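Cevley open day, October 2022

I went to the Cevley open day because a neighbour had a spare ticket and would not stop talking about it. The idea, if you have missed the leaflets, is a building full of rooms where you can look at ways of storing things at home. Cevley is on the edge of Amville, past the garden centre, and the car park was full by the time we got there. We left the car on a verge and hoped.

Entry is free if you book. Without booking it is 20 pounds, and I would like to meet the person who has paid it. You are given a sticker and a folded map, and the map has the toilets in the wrong place.

The first rooms are wardrobes and I will skip most of that. Belay, who make hooks and rails, had a hallway set up with coats on it. All the coats were thin. Put four winter coats and a wet dog lead on that rail in February and then invite me back. The woman on the stand told me the rail had been opened up to visitors at 146 events and had never come off the wall, and I said I was pleased for the wall.

Zivside had the biggest space, a whole fitted kitchen priced at 3395 pounds before anybody comes to put it in. The larder unit on its own was 2365. It had deep baskets that slide out on runners, and they did slide very well, but every jar in them was the same jar. My jars are not the same jar. I asked what you do with a tall bottle of oil and was told it could go on the worktop, where it lives now for nothing.

Then there was a talk by Bríd Hegarty on laying and clearing a table, which I had expected to hate. She was brisk and fairly funny. Her main point is that cutlery should be kept within arm's reach of where you eat, in a small cabinet on or beside the table, so that you set places and put things away without walking back and forth to the kitchen. I have my doubts. We eat at a table that is already half covered in post, and a cabinet on it would be covered in post too. She also wants the drawer pulled right out before you start, which I grant is better than scrabbling at the back for a teaspoon.

I did like the tabletop room more than the kitchens. The plate was a plain one, the folding table had scuffs on it like ours, and the little cabinet had a streaky brown top that would hide a ring from a mug.

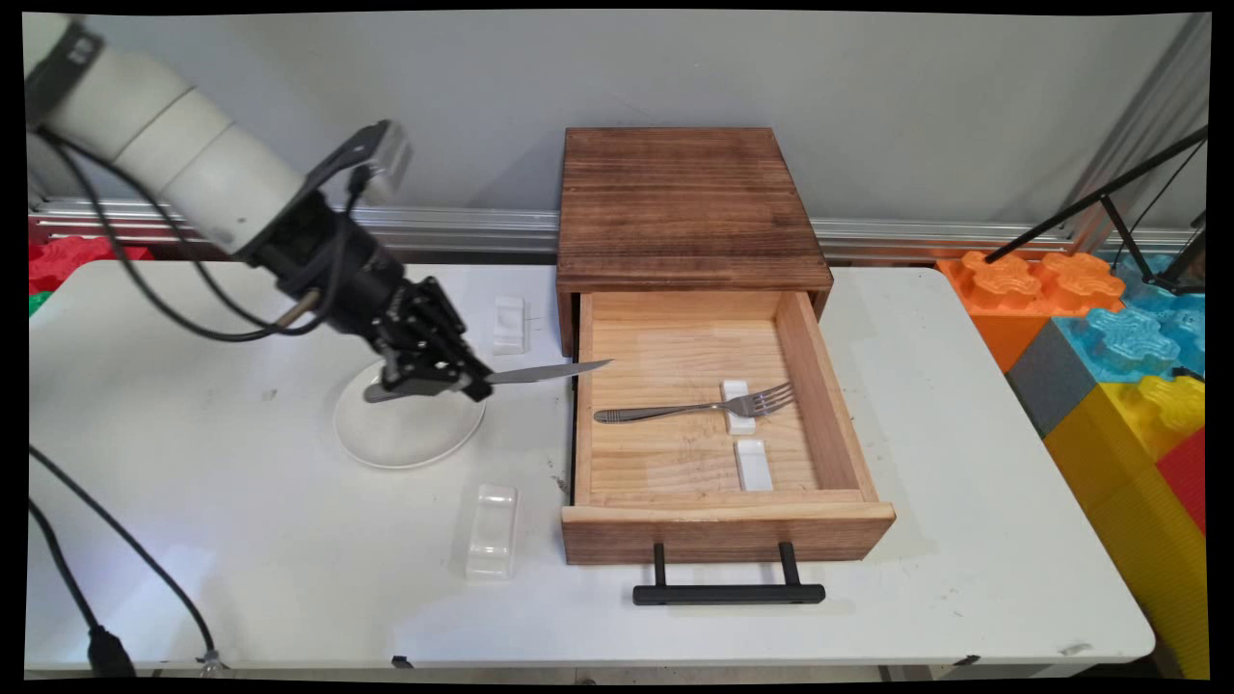 Table knife, plate and open drawer in the tabletop room at Cevley.

Lunch was a cheese roll, eaten standing up. For a place given over to tables there were very few you were allowed to sit at.

My neighbour bought two hooks from Belay. I bought nothing, though I did go home and take the takeaway menus out of our cutlery drawer. The car was still on the verge.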